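Lemgate supply dispute

The Lemgate supply dispute was a disagreement between a group of five regional hospital buyers and the drug maker Dridar over the terms of a long-term purchase contract for Forkix, an antiviral medicine. It concerned minimum order quantities, storage costs and the right to cancel deliveries. The dispute takes its name from the town where the contract was signed and where most of the later talks were held.

Background

The buyers formed a joint purchasing office in Lemgate so that smaller hospitals could order medicines on the same terms as large ones. Its first director was Elfriede Buschmann, a former hospital pharmacist. Under the contract with Dridar, the office agreed to take 2,911 cartons of Forkix a year at a fixed price. Unused stock could not be returned, and orders could be lowered only with the written consent of the seller.

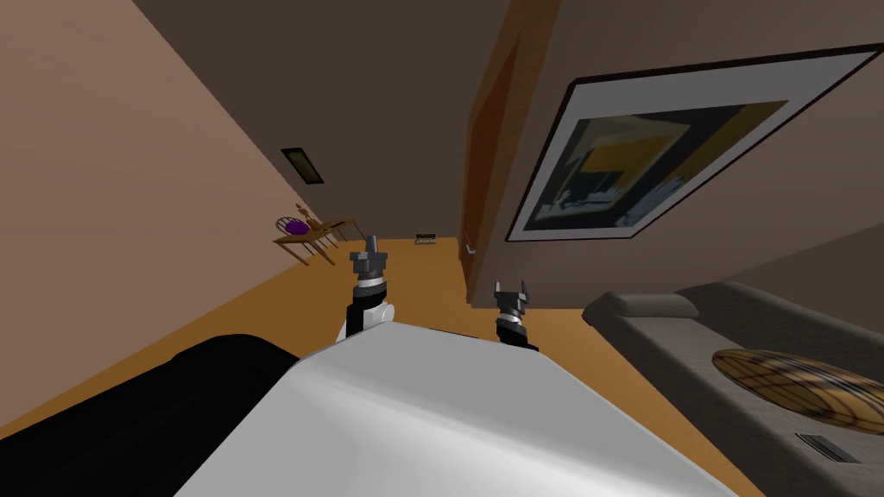
Simulated room with a robot's white torso in the foreground

Demand fell in the second year of the contract. By July, member hospitals had used 728 cartons, and the purchasing office had to rent extra refrigerated space from the warehouse firm Camargo. Rent was charged to the members in proportion to their number of beds, a rule that the smaller hospitals opposed.

Course of the dispute

Buschmann asked Dridar to spread the remaining deliveries over a longer period. The company declined, stating that it had expanded production on the basis of the agreed quantities. Its chief negotiator, Knut Strobel, offered to delay one shipment of 200 cartons if the buyers extended the contract by a year. The offer was rejected.

The members were divided on how to proceed. Heike Pfeiffer, who represented the two largest hospitals, favored paying for the full order and seeking a lower price in the next contract. Others wanted to stop accepting deliveries at once.
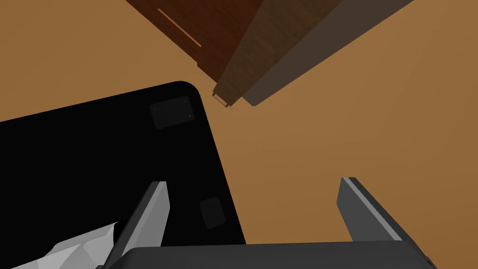 A legal opinion written for the office by Damián Palma found that the contract had no clause covering a drop in demand. It also found that Dridar was required to supply cartons with at least nine months of shelf life left on arrival, and that several shipments had fallen short of this. The finding gave the buyers a basis for refusing those shipments, and Dridar agreed to reopen talks soon after it was delivered.

Settlement

The two sides reached a settlement after mediation led by Ilse Kröger, a retired judge. The yearly minimum was removed for the rest of the contract term and replaced by quarterly orders. In return, the buyers accepted a higher price per carton and dropped their claims over the short-dated shipments. Storage costs already paid to Camargo were not refunded.

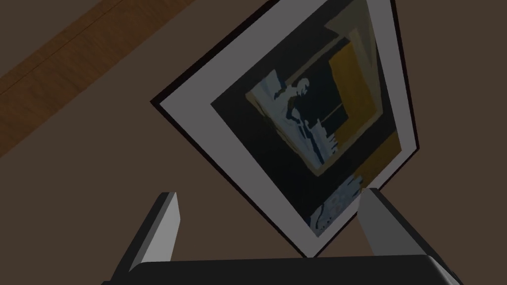

Aftermath

The purchasing office changed its standard terms following the settlement. New contracts must allow orders to be lowered once a year, and storage costs are now charged according to the amount each hospital orders. Buschmann stepped down when her term ended and was succeeded by Pfeiffer.

Dridar kept its fixed-quantity contracts with other buyers but added a clause on remaining shelf life. Forkix is still supplied to the Lemgate office under quarterly orders.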